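### 4.2 What people keep within reach

The most striking thing about the household interviews, at least to us, was how little the size of a home workspace had to do with how much got repaired there. We had gone in expecting the opposite. Earlier work on domestic repair tends to treat space as the limiting factor, and our own pilot survey in Penow leaned the same way: people who said they had "no room" also said they threw things out. Once we sat down with them and asked about particular objects (the lamp, the zipper, the radio with the loose knob), a much richer picture came through.

Of the 102 households that completed the full interview, 30 had a room or a part of a room that they called a workshop, a bench or a shed. The others worked at kitchen tables, on ironing boards, on stair landings and in one lovely case on a closed piano. When we compared the repair diaries of the two groups, the households with a dedicated space started more projects, as one would guess. They did not finish a larger share of them. The diaries from Quezada, where apartments are small and balconies double as storage, were among the fullest we received, and several ran onto extra sheets that people had stapled in themselves.

What did seem to matter was distance. We use the word in a very plain sense: how many steps, doors and lids lay between a person and the first tool they needed. Respondents talked about this constantly, often before we had raised it. One retired bus mechanic in Clovetti kept a single screwdriver in the cutlery drawer, next to the butter knives, and credited it with most of what she had fixed that year. Another household had a fine set of tools in a locked cellar and had not opened the door since the winter. "I'd have to find the key," the father told us, "and then I'd have to find the flashlight to find the key." 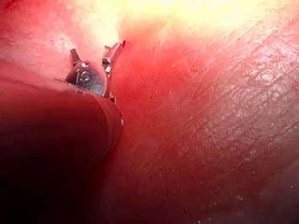
We coded each diary entry for the place where the first tool was fetched and the place where the work was done. Entries in which both happened in the same room were by far the most likely to end in a finished repair within the same day. The pattern held for sewing, for small electrical jobs and for furniture, and it was strongest for jobs that people described as boring. That last point delighted us. Interesting repairs, it seems, will pull a person down two flights of stairs. A wobbly chair leg will not.

There is a practical side to this for anyone planning a shared tool library. The Jikik lending room, which opened to residents in July and was still going strong during our fieldwork, holds 2233 catalogued items, and its staff were generous enough to let us read the loan cards. The popular items were the large and rarely needed ones: the floor sander, the tile cutter, the long ladder. Hand tools hardly moved at all. Several members told us they would rather make do with a coin or a kitchen knife than walk over for a screwdriver, even when the walk was short and the weather was good. A lending room appears to do its best work on the jobs that a household plans for. The small, sudden ones need something closer by.

Two families in the same Jikik building had come up with their own answer, and we think it deserves a proper trial elsewhere. They kept a shared biscuit tin on the landing between their front doors, stocked with pliers, tape, a tube of glue, needles and thread, and a handful of screws saved from dismantled furniture. Neither family could say who had started it. The tin turned up in both diaries, nearly always on weekday evenings, and it was mentioned with real affection. One of the children had labeled the lid. When the glue ran out, whoever noticed bought more.

A word on how far these findings can be pushed. Diaries reward people who enjoy writing things down, and we suspect that some of our most cheerful record keepers would repair things under almost any conditions. The entries also depend on memory. Participants were asked to fill in the sheets on the evening of each repair, but many told us they caught up on Saturday with a cup of coffee and a bit of guesswork, so the timing of short jobs should be read with care. We also have very little on failed repairs. People wrote at length about the toaster that came back to life and said almost nothing about the one that did not, even with a column set aside for it.

**Figure 3.** A small metallic tool tip between close, reddish surfaces.

Even so, the link between distance and completion showed up in all the towns we visited, among renters and owners, and among people who rated their own skill as low. We find that encouraging, because distance is cheap to change. Moving a few tools from a cellar to a hallway drawer costs nothing. In the next section we turn to the question of time, and to the curious fact that many participants repaired most when they had other things they were supposed to be doing.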